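# 無垢テーブルのオイル仕上げ、本当に「年に一度」塗り直す必要がありますか

投稿者：寝不足の左官

中古でGrekbergのダイニングテーブルを買いました。無垢材、オイル仕上げです。店の人には「年に一度、専用オイルを塗ってください」と言われ、Rosimleyというオイルをすすめられました。小さい缶で3,958円です。正直、高いと思いました。

説明書には「木が呼吸する」「塗らないと木がやせる」などと書いてあります。切られて乾かされて板になったものが呼吸するという話からして、私には信じられません。オイルを売りたいだけではないでしょうか。

気になっているのは次の点です。

- 塗らないと本当に割れるのか
- 専用品でなく、ホームセンターの亜麻仁油ではだめなのか
- 輪じみは削るしかないのか

使って二年目、天板は少し白っぽくなってきましたが、がたつきも反りもありません。「塗ったら生き返りました」という感想ではなく、塗らなかった人の話が聞きたいです。

---

**Tatsuya Kawaguchi**　2019年11月25日

家具の修理を19年やっています。疑うのはもっともですが、全部が嘘というわけでもないので分けて書きます。

「呼吸」は宣伝文句です。ただ、木は湿度で伸び縮みします。幅方向によく動き、長さ方向にはほとんど動きません。割れる原因はたいていこの動きで、エアコンの風が直接当たるとか、反り止めの金具が天板をきつく固定しすぎているとか、そういう話です。オイルは湿気の出入りをいくらか遅らせますが、止めはしません。塗っていても割れるものは割れます。

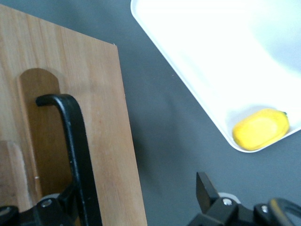
では何のために塗るかというと、汚れと水です。表面の油分が減ると、コップの水や醤油がしみ込みやすくなります。年に一度という数字に深い根拠があるとは私は思っていません。水を一滴落として、五分後に拭いてください。跡が残るなら塗り時、残らないなら今年は放っておいて結構です。毎日食事をする面と、本を置いているだけの面で同じ周期になるはずがないでしょう。

亜麻仁油は使えますが、生のものは乾くのがとても遅いです。何日もべたついて、そこに埃がつきます。買うなら乾燥剤入りの木工用にして、薄く塗り、十五分ほど置いたら残りを完全に拭き取ってください。失敗の大半は塗りすぎです。

それと、値段より大事なことです。**油を拭いた布は丸めてごみ箱に入れないでください。** 酸化熱がこもって自然発火します。水を張ったバケツに浸してから捨てます。これは宣伝文句ではありません。

輪じみは、白いものなら240番の紙やすりで木目に沿って軽くこすり、オイルを入れれば目立たなくなることが多いです。黒いものは鉄分との反応が多く、やすりでは追いつかないことがあります。一か所だけ深く削るとへこむので、広めに薄くどうぞ。

---

**縁側**

塗らなかった人です。Hakimの座卓を買ってから八年、何もしていません。割れていません。色は褪せたし、急須の跡だらけですが、うちはそれで困っていないです。

高いオイルは一度だけ人にもらって棚板に塗りました。ホームセンターのとの違いはわかりませんでした。匂いは高いほうがましだったかも。

---

**pon_zu**

Pakportの蜜蝋ワックスがいいですよ！3,000円くらいのを買っておけば何年ももちます。木がしっとりして喜びます。うちは月一で塗ってます。

---

**寝不足の左官**（追記）

みなさんありがとうございます。水滴のテストをやりました。真ん中は跡がつき、端のほうはつきませんでした。なので真ん中を中心に、乾燥剤入りの安いほうを試します。

pon_zuさん、すみませんが木が喜ぶかどうかは確かめようがないので見送ります。ワックスの上からオイルはしみ込みにくいとも聞きました。順番としてはオイルが先でいいんですよね。

布の話は店でも説明書でも一言もありませんでした。呼吸の話に半ページ使うなら、そちらを書いてほしかったです。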